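Widine Evening Classes
Set Dressing for Small Stages
Handout 8: Props on a table

Bring this sheet back next time. Spare copies exist, but they are the ones with the coffee on them.

Last session we dealt with chairs, and with the discovery that most of the class had designed a kitchen no one could walk through. Tables are easier. An audience will believe almost anything about a table provided it stays still and has something on it. The trouble begins with the something.

Beginners put out too much. In October a group dressing the Gokdale harbour play gave us a breakfast with jam, two sorts of bread, a newspaper and a working toast rack. The actor had one line and spent it looking for somewhere to put his elbow. Ask of each object who uses it, and when. If the answer is "it adds atmosphere", put it in the box under the stairs with the rest of the atmosphere.

The second fault is the straight row. Left to ourselves we line things up along the back edge of a table as if they were waiting to be picked for netball. A row is fine for a shop counter, a school or a character who would iron a tea towel. For everybody else it says that the props were put there by the props department. The usual cure is to bring one object forward and give it some room.
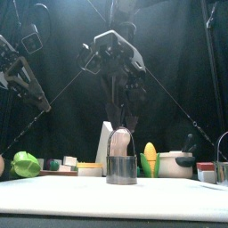

8.2 Containers and what goes in them

A metal bucket near the middle of a white table will get looked at before any line of things at the back, and a pale pink something showing over the rim will get looked at first of all. Rounded tops are useful like this. They can be read from a distance as food, or as a toy, or as a toy of food, and the script can settle the matter later.

Some notes on buckets, since we own far too many:

Brushed metal takes stage light kindly. Polished metal throws it into the eyes of row C, who write letters.

A thin wire handle left standing up makes a bucket look taller and rather pleased with itself. Folded down, it looks put away. Decide which you mean, then tell the person who resets the table between acts.

If the contents matter, they must come above the rim. Pack the bottom with an old towel. We once played eight nights of Turkis with a very fine pudding that could be seen only by the lighting operator.

Metal is loud. Set a bucket down on a hard table during a pause and you have written the playwright a new line.

8.3 Heights

Put something tall and plain behind something short and shiny. A white board set at an angle will do, and it picks up light on its front face, leaving you one lamp to spare for the actors. Keep it slightly to one side of the thing it serves - dead centre looks like a shrine.

For next time

Dress one table for the opening of Swai using no more than eight objects, one of them a container. Draw it from the front and from the worst seat in the house. Label anything edible.

Sheets go in the tray outside room 18. The tray is the one without the sandwich in it.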